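Against the Clean Demonstration

By Iwona Bednarek

Most arguments about teaching robots by hand are arguments about hardware. One side wants teleoperation, with an operator at a console driving the actual arm. The other wants hand-held grippers, with the person walking up to the work and doing it. I have used both and have a preference, which I will get to. The more expensive mistake is made earlier, when someone writes the instructions for the people giving the demonstrations.

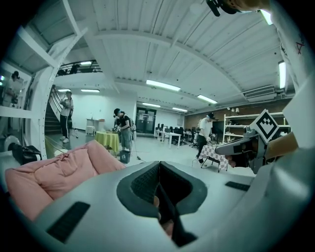

5 min read

The usual instruction sheet asks for clean episodes. Approach, grasp, move, release, withdraw. If the grasp slips, stop and start over. If the object lands badly, discard the episode. The first sheet I wrote for Ritora said exactly this, and I defended it for longer than I should have. It produced a set of 2384 episodes that were pleasant to review and a policy that could not recover from a missed edge. The policy had never been shown one.

Tadeusz Kaczmarczyk, who trained that policy, asked for the discarded material and found that it had been deleted. We then collected 400 episodes under a different rule: keep going until the task is finished or until you would give up at home. The second set was ugly. It contained regrasps, hesitation, and items put down and picked up from another side. Added to the first set, it did more for the policy than any change we made to the model that spring.

I do not claim this is a discovery. People who work on imitation learning have known for years that a policy drifts into states its teacher never visited. My complaint is that the knowledge stays with the people who train and does not reach the people who collect. A collection lead is judged on accepted episodes per shift. A reviewer is given a checklist on which "smooth" is a passing mark. Both will remove recovery behavior from the data as efficiently as they can, and both will be doing their jobs.

Teleoperation makes the problem worse in one respect. The operator is slow, knows it, and plans each motion to avoid error. What is recorded is the caution of somebody working through a delay with a poor sense of contact. Hand-held grippers remove much of this. The operator feels the load through the grip and corrects before thinking about it, and those small corrections are the part of the skill that is hardest to write down.
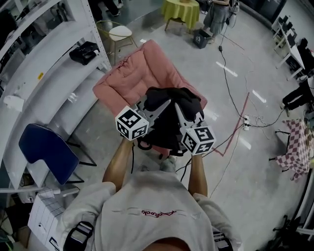

Laundry is where I changed my mind. A rigid part has a pose, and a person who sees the pose knows what the two fingers should do. Cloth has no such decency. Once a black garment is bunched between the fingers over an armchair, with its folds hanging toward the floor, there is no single correct next motion. There are several acceptable ones, and a good demonstrator picks among them by looking. An instruction sheet that specifies the grasp point is specifying something the demonstrator can't reliably find. What the sheet can specify is the end state, and how bad a result has to be before it counts as a failure.

The objection I hear most often comes from Abla Hourani at Tivotard, and it is a fair one. If you accept messy episodes, you also accept bad habits. A tired demonstrator drags a sleeve across the floor, and the policy learns to drag sleeves. She is right that this happens. In one batch of 378 episodes we labeled by hand, a single person's habit of shaking each item before placing it spread into the policy's behavior on towels, where it served no purpose.

My answer is that habits and recoveries can be separated, provided somebody marks them. We now ask the demonstrator to tag an episode immediately after finishing it, with one of three labels: direct, recovered, or abandoned. It takes a few seconds. Reviewers may reject an episode for a habit but may not reject it for a recovery. Abandoned episodes are kept in a separate set and are not used for training unless someone asks for them, which Tadeusz does every month or so.

There is a cost. Episodes run longer, storage grows, and the acceptance rate stops being a useful number for management. Hidberg still pays per accepted episode, and under that arrangement I would not expect any instruction sheet to help. Pay by the hour, vary the furniture, and let people finish what they started.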